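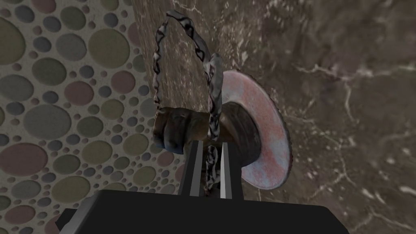

A twisted metal handle and a round disc

Open Day at the Thaler Works, Grondovbridge

I went to Grondovbridge in May because the Thaler ironworks opens its doors once a year and I had already seen the other thing in Grondovbridge, a bridge. The works makes door pulls, fire tools, gate latches and the sort of hooks people in magazines hang a single hat on. Admission is free. Parking is 10 dollars, payable to a man in a folding chair who doesn't do change.

The morning tour was supposed to leave at ten. At ten we were handed safety glasses and asked to wait by the vending machine, and at twenty past we were asked to wait somewhere else, as the vending machine man needed to get in. I can report that the lobby has a very complete display of hinges.

Our guide was Gion Strebel, who has run the forge floor for long enough to be deaf to it. He spoke at a normal volume throughout. The forge did not. I caught "quench," "never do that," and a long story that ended with everyone in the front row laughing. I was in the back row, next to a couple from Drekia who had come for the cheese market and misread a sign.

Once the hammers stopped for coffee, Strebel turned out to be a fine explainer. A twist in a square bar, he said, is the easiest thing in the shop to do and the hardest to do twice. You heat the middle, clamp one end, put a wrench on the other and walk it around. If the heat is uneven the twist bunches up on the hot side like a sock. He keeps a bucket of bunched ones by the door and says they sell better than the good ones, at the same price, to people who want to see that it was made by hand.

The finishing room is quieter and smells of beeswax. Every piece gets brushed, warmed and waxed, then hung on a rack until someone decides it's done. I asked how they decide. "We need the rack," said the woman with the brush.

After that came the pattern loft, up 30 steps with a handrail of the company's own make, slightly loose. There are 260 patterns up there in labeled drawers, going back to the founder, and a second founder who isn't discussed. One whole cabinet is marked Hallus. I assumed this was a customer, or a style. It's a dog. He slept in front of it, and by the time he died the name had gone into the inventory and the stock system wouldn't let go of it.

Lunch was sausages in the loading bay, and I have no complaints about the sausages. The children's workshop next to them let kids punch their initials into a metal tag. The letter E had gone missing before noon, which was hard on Emma and worse for her brother Eugene – he left with UGN and seemed pleased with it.

The shop is at the end, as shops are. I had promised myself I'd buy nothing and came out with 2 coat hooks and a poker. I live in an apartment with electric heat.

Practical matters: wear closed shoes, or they'll lend you a pair that other people have worn. The afternoon tour is shorter and skips the loft. The bus back leaves from the bridge at ten to four, so I saw the bridge again. It's holding up well.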